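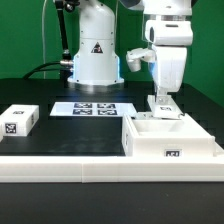
Figure 1. Block in the gripper, just above the tray. Fixed camera.

Where Is the Tray? Tag-Based Placement with One Fixed Camera and One Wrist Camera
Project report, robot software lab course
Damian Cieślak and Ross Gunn
Supervisor: Elfriede Rainer
Submitted July 14, 2019

1. What we set out to do

Our proposal, written in May by two people who had never calibrated anything, promised a general system for sorting household objects. What we are handing in puts a white block into a white tray. We would like it noted that the tray can be moved.

The software is called Piątek. It reads fiducial tags, works out where the block and the tray are, plans a path for the arm and closes the gripper when it believes it should. Most of this report is about the word "believes."

2. How the code is split up

There are four processes. The detector finds tags in each camera stream and publishes a pose for each one. The tracker merges those poses into one estimate per object. The planner turns the estimates into a grasp, a lift, a carry and a release. The supervisor is a state machine that watches the other three and stops the arm when they disagree, a thing it did a lot in the early weeks.

Ross wrote the planner on top of the lab's own library, Zadier, which has excellent inverse kinematics and a user manual consisting of a table of contents. Damian wrote the detector and the tracker. We both wrote the supervisor, and it shows.

The flat board with the two-by-two grid of tags is our world frame. Every pose is expressed relative to it. In the first version we used the base of the arm instead, on the grounds that it was bolted down and the board was not. Then we found that the stored camera-to-base transform came from a different camera position, and the arm went confidently to a place with nothing in it. With the board in view we can recompute the transform at startup, and do.

3. The wrist camera problem

The fixed camera sees most tags from the side, and its estimates get worse the more a tag is tilted away from it. The wrist camera gets a much closer look. Our tracker therefore trusted the wrist camera more as the gripper got nearer to its target, using a weight that grew as the distance shrank. On paper this was the cleverest part of the project.

The trouble is that close up, a tag can leave the view altogether. The wrist camera then has a large, plain white surface to work with and nothing else to go on. Our tracker responded by keeping the last wrist estimate at full weight for as long as no new one arrived. It was completely certain of something it could no longer see. We logged 2,000 wrist images to find out how often this happened, and 164 of them had no readable tag.
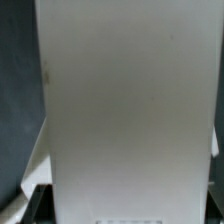 Przemysław Mazurek read the draft of this section and asked why a stale pose was allowed to keep its weight at all, when every message already carried a timestamp. He added that a tracker with no expiry rule was a configuration file with extra steps.

We had no good reply, so we fixed it. Each estimate now loses weight with age, and after a timeout it is dropped and the fixed camera takes over. The change is 17 lines, including the comment apologizing for the previous version. The supervisor also got a new state, BLIND, in which the planner may finish a straight vertical move but may not start a new one.

4. Tests

One trial was one attempt to grasp the block, carry it to the tray and let go. Between trials we moved the tray by hand. A trial counted as a success if the block ended up inside the tray and neither of us had touched the stop button. We ran 26 trials with the old tracker and the same number with the new one.

The old tracker failed mostly at release – it let go over the tray wall, or slightly beyond it. With the new one that kind of failure became rare enough that we started noticing the others. The most annoying is a small rotation error in the grasp, which the planner carries faithfully all the way to the tray. It comes from the tag on the front of the block being small, so that a little pixel noise turns into a lot of angle. Averaging over several images helps as long as the arm holds still, and our planner does not like holding still.

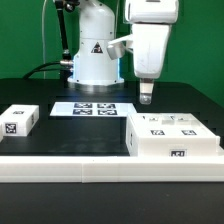
Figure 2. Gripper empty, over the container on the right. Four-tag board on the table behind.

5. Things that did not work

We tried a Kalman filter. It was tuned for an object that moves smoothly, and ours sits perfectly still until one of us picks it up and puts it somewhere else. The filter treated each relocation as an outlier and defended the old position with some dignity. We took it out.

We also tried planning the whole motion in one go. This gave beautiful paths that were out of date by the time the gripper arrived. The present version replans once, above the tray, before the final descent.

6. Left over

The planner still knows the rail at the front only as a hard-coded box, so anyone who shifts it should edit limits.yaml first. Rotation error is open. Roman Sadowski has the branch that reads several tags on the same object and solves for them jointly, and it will probably replace Damian's tracker, which Damian has taken well. The code, the logs and the calibration script are in the course repository under piatek/final. Ignore piatek/final2.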